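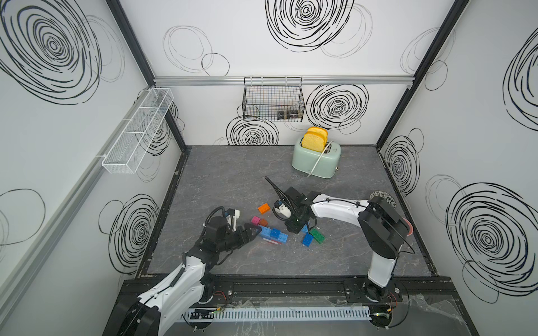
Get it off the counter and onto the wall

Any flat surface in a house will fill up. Leave a toaster by itself overnight and by breakfast it has company, usually building blocks, occasionally a sock. I have stopped fighting the blocks. What I can do is move everything else up the wall and leave the flat part for whatever disaster is coming next.

A rail is the best place to begin. Plain aluminum, screwed in level, with a wire basket hung from it. Mine came from Prostora and cost less than the drill bit I broke putting it up. Find the studs first. I say this as the owner of 6 holes that hold nothing.

Pick wire over solid. You can see what's in a wire basket, and crumbs fall through to where you can wipe them up. The drawback is that small things fall through too, or roll into a corner and lie there on their side until spring. Line the bottom with a scrap of shelf liner if you keep jars or rolls in it.

Long baskets need compartments. An undivided one turns into a trough. The Bindcombe kind has dividers that clip in, and they stay clipped if you push until it feels like something is about to snap.

Toasters and their cords

Keep the toaster out from under anything hanging, paper towels above all. Toast goes up, and so does heat. Don't drape the cord over the top of the toaster, however tempting it looks as a parking spot. Run it behind, along the counter, and unplug it when you're done. Empty the crumb tray once a month. You will not enjoy what you find in September if you last did it in June.

Blocks

Buy one wide, shallow bin. Deep bins get tipped out every time someone wants the piece at the bottom. Sorting by color is a hobby for people with other people's children. We own something like a set of 2,465, according to the box, and I give the cleanup 20 minutes before I start using a dustpan.

Busy walls

Bold patterns hide scuffs better than plain white paint does. They also hide your pencil marks, so use masking tape to mark where the screws go, and peel it off before the in-laws visit.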